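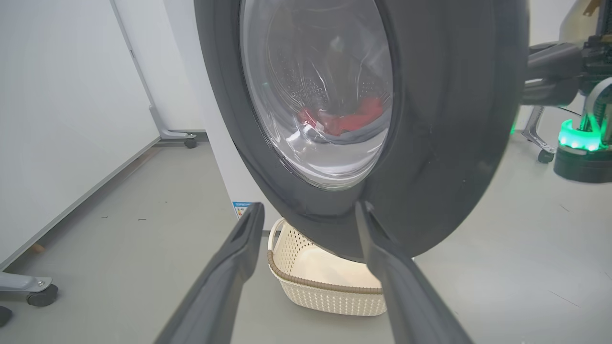
Something red and something gray, in one load.

I ruined a good white shirt in July, so now I test every new red thing before it goes in with anything pale. It takes 10 minutes and a bowl!

Fill the bowl with warm water and a small squirt of detergent. Push in a sleeve or a hem (not the whole thing) and leave it alone for a bit. Then press the wet part hard between two white paper towels. Pink towel? Wash it with darks, cold, inside out -- and test again next time, as some dyes keep going for ages. My friend Brayden swears by vinegar in the rinse. I tried it on a Maron sweatshirt and it still bled, so I skip it.

If the towel stays clean, I still do one wash with darks before I trust it near my sheets.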